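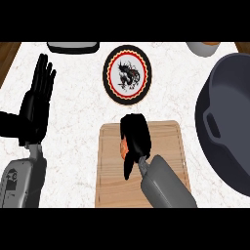 Screenshot: Moderon kitchen counter, two-arm setup. Credit: Utlow

Moderon Kitchen Pack

I started building Moderon because I was fed up with resetting a real kitchen counter between demos. You record one decent run, then you spend ages putting every dish back where it was (and wiping things down, if you were silly enough to use actual food). In the simulator I press a key and the whole counter is ready again!

So, what is it? Moderon is a set of simulated kitchen counters for people who collect teleoperated demonstrations and train policies on them. You drive both arms yourself, you record what you did, and you get clean episodes out at the other end. The counter at the top of this page is the one I use most - white marble, wooden cutting board, the plate with the ink creature on it (my favorite thing in the whole pack) and the big dark gray pot. I like it for training because it's crowded. The pot takes up a lot of room on the right, and the arms have to share what's left.

What you get

5 counter layouts
446 recorded demonstrations, all two-arm, all done by hand
9 task scripts with success checks you can edit
Reset and replay tools
Export to the Tarnness episode format

Every episode stores joint positions, gripper commands, camera views and a short text label. I left the clumsy runs in and tagged them, so you can filter them out or train on them. I'd try both. My own policies got better at recovering from a bad grasp once I stopped throwing the ugly episodes away.

Running it

You'll need a desktop with a decent graphics card. I drive it with a pair of Nieminen hand controllers, and those are what I test every release against. Keyboard control is in there too, but two arms on one keyboard is a slow way to spend a Monday. Start with one of the single-object tasks and get used to the wrist rotation before you go near the pot.

Licenses

One license covers one lab, with as many seats as you like. Updates are free for as long as I keep making them, and the next one is planned for July, with softer contact settings and more dishes. If you want a layout that isn't in the pack, send me a sketch with rough measurements and I'll tell you if I can build it.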